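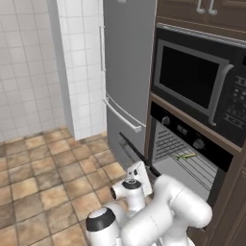 Figure 2. Computer-rendered interior with tiled wall and pillar, tiled floor, and stainless-steel refrigerator.

Last updated: March

4. Wall Labels and the Order of Information

4.1 Material and scope

This section considers the wall label as a document in its own right. The preceding sections dealt with longer texts issued by exhibiting institutions, chiefly catalog essays and printed guides, which are usually signed and can be dated with some confidence. Labels are shorter, rarely signed, and often discarded at the close of an exhibition. They are nonetheless the text that most visitors read first, and in small institutions they may be the only text that visitors read at all.

The sample consists of 634 labels produced for temporary exhibitions of contemporary sculpture and painting at 11 venues. The largest group comes from the Nollumari Art Center, which has kept its label files in a single series from its opening. A second substantial group comes from the Kerkia Foundation, where labels were filed with loan papers and had to be separated from them for this study. The remaining venues contributed smaller groups, in several cases no more than the labels for one exhibition. Labels for permanent displays were excluded, as were labels attached to works in storage.

A label was counted once for each work and each exhibition. When a corrected label replaced an earlier one during the run of an exhibition, both versions were kept in the file and linked, but only the later version was used in the analysis below. The earlier versions are discussed separately in 4.4. Labels in two languages were treated as one label, and the text in the language of the host institution was taken as the principal version.

4.2 The core entry

Every label in the sample gives the name of the artist. Beyond that, agreement is weaker than might be expected. Most labels follow the name with a title, a date, and a statement of materials, in that order. This is the pattern recommended in the Nollumari house guide, first drawn up by Remedios Dagdag when she was head of publications there, and later copied with small changes by several of the other venues. Dagdag's guide runs to four pages. It sets out the order of the core entry, the use of italics for titles, and the treatment of untitled works, and it gives firm advice on what should be left out.

The Kerkia labels depart from this pattern in one consistent respect. Materials are placed before the date. Correspondence in the foundation's files suggests that the choice was made by Zoltán Balogh, then curator of exhibitions, who held that visitors standing before a sculpture wish to know what it is made of before they wish to know when it was made. The practice outlasted his appointment. It was still in use at the time of our visit, although the staff who prepared the labels were not aware of its origin and believed it to be a general rule of the field.

Dimensions are the least settled element. They appear on labels at some venues and are omitted at others, and at three venues the practice changed from one exhibition to the next without any recorded decision. Where dimensions are given, height normally comes first. For floor-based works the order is less certain, and in several cases the figures on the label do not agree in order with those in the printed checklist for the same exhibition. We found no case in which the figures themselves were wrong. The confusion lay in the sequence alone.

4.3 Place of birth, place of work

The biographical line is the part of the label that has drawn the most comment from artists. It usually joins a place of birth to a current place of work, with a phrase such as "born in" followed by "lives and works in." The formula is so common that it is seldom discussed, yet it presents real difficulties. Some artists have changed their place of work several times during the preparation of a single exhibition. Others were born in places whose names or national borders have since changed, and the name chosen for the label may then be read as a statement of allegiance.

Interviews with 20 artists and members of staff were carried out to learn how such choices are made. In most institutions the biographical line is taken from a form completed by the artist or by the artist's gallery. The form is then filed and used again. Huia Prendergast, who prepared labels for the Neston Galleries over many years, described a system in which the form was requested once and was afterward assumed to be correct unless the artist wrote to change it. She did not regard this as careless. The gallery had a small staff, and each new request for information produced delays of its own.

Artists described the same system from the other side. Myroslav Skoryk, a painter whose work was shown at Neston and at Kerkia, recalled finding a place of work on his label that he had left before the paintings in the room were begun. He asked for a correction and received it promptly. What concerned him more was that the old line had already been carried into the checklist, the invitation, and the announcement sent to the press, so that the corrected label was for a time the only accurate document in circulation.

Several respondents proposed that the biographical line should be dropped altogether. The house guide at Nollumari comes close to this position. It permits the line only in group exhibitions, on the ground that visitors to a solo exhibition will find the same facts on the introductory panel. Other venues retain the line in all cases and treat it as a courtesy to the artist. Neither position was held with great force by those we interviewed, and the choice appears to depend on habit more than on argument.

4.4 Corrections during an exhibition

Corrected labels are valuable because they show what an institution was willing to change in public. They are also hard to find. At most venues the faulty label is thrown away as soon as its replacement is fixed to the wall, and no note is made. Only Nollumari and the Arango Museum kept both versions as a matter of routine. The Arango file is small but unusually complete, with the date of each change and the initials of the person who asked for it.

Three kinds of correction can be told apart. The first concerns spelling, including the use of accents in personal names and titles. The second concerns ownership, where a lender has asked to be named differently or not to be named. The third concerns materials. Corrections of the third kind were in nearly every case requested by the artist or the artist's studio, and they tend toward greater detail. A label that first read "mixed media" might be replaced by one that named each component. The reverse change was recorded only 2 times, and on both occasions the request came from a conservator who believed that the longer statement could not be supported without testing.

The question of the credit line, which names the lender or donor, lies partly outside the scope of this section. It should be noted, however, that the credit line is the only element of the label that is commonly fixed by contract. Loan agreements at Kerkia reproduce the exact wording in full, including punctuation, and staff are required to return a copy of the printed label to the lender. This may explain why ownership corrections are rare in the Kerkia papers. The wording had been agreed upon before the label was printed.

4.5 Limits of the sample

The sample has clear limits. It favors institutions that keep paper, and such institutions may also be those that take more care over their labels in the first place. Commercial galleries are poorly represented. Many of them do not use wall labels and supply a numbered list at the desk, a practice with a history of its own that cannot be treated here. The interviews were conducted by Miroslava Yatsenko and were held in the language preferred by each respondent — quotations have been avoided in this section for that reason, and paraphrases were returned to the respondents for approval.

A further limit concerns placement. The files preserve the text of a label but seldom its position in the room, its height from the floor, or its distance from the work. Floor plans survive for five of the exhibitions in the sample, and on two of these the labels are marked in pencil. Installation views are of less help than might be supposed, as labels were often removed before the photographs were taken and put back afterward. The relation between the wording of labels and their placement is taken up in Section 5, where the Arango floor plans are considered in detail.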